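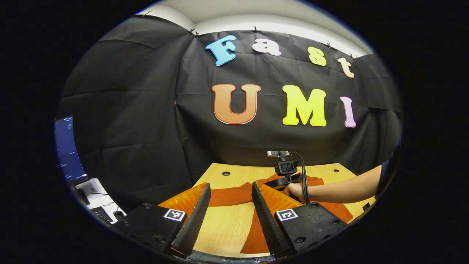 Folding and Laying Out Garments on a Shared Worktable
Student project report
August 3, 2018
By Efua Ackah and Toivo Lindqvist

Background

Our project looked at how a work surface affects the time it takes to lay out and fold clothing. We got the idea from the clothing exchange on campus, where donated garments are sorted and folded by hand at whatever table is free. Some tables there are too narrow for a long garment, and people end up folding against their chest, with uneven results.

The supervisor for the project was Joanne Haworth.

Method

We used a light-coloured wooden tabletop with a visible grain and two round black holes in it, one toward each side. The main test garment was a rust-orange one with long sections of fabric. We picked it over a T-shirt as the long sections have to be straightened before any fold can be made.

Each trial started with the garment dropped in a heap in the middle of the table. The folder spread it out, smoothed it from the centre, brought the sides in and then folded it in half twice. Timing stopped when the folded garment was let go. Ilham Ginting and Gifty Quansah did the folding and the two of us kept time. Each folder did 12 trials in July, 8 on the wooden table and the rest on a narrow bench in the corridor.

Results

Total folding time over all the trials was 1029 seconds. Both folders were quicker on the table. Most of the difference was in the spreading step. On the bench the ends of the garment slid over the edge and pulled the rest after them, and Gifty had to restart one trial for this reason.

The holes in the tabletop were a small nuisance. If a seam lay across one, the cloth dipped and the crease came out crooked. Ilham started laying the garment a little nearer the middle after the first few trials, which may have improved the later times.

Problems

We did not control for practice. The bench trials came first for both folders, so part of the gain on the table could be from learning. We also used only one main garment. A stiff fabric would probably behave differently, and we would like to try a heavy cotton next.

Our neatness scores were given by eye and the two of us disagreed on several of them. We have left them out of the results.

Related reports
Werketti: Sorting Bins for Small Parts
Drying Racks in Shared Laundry Rooms
Nekard Shelf Labels, Second Trial
Flokside Storage Survey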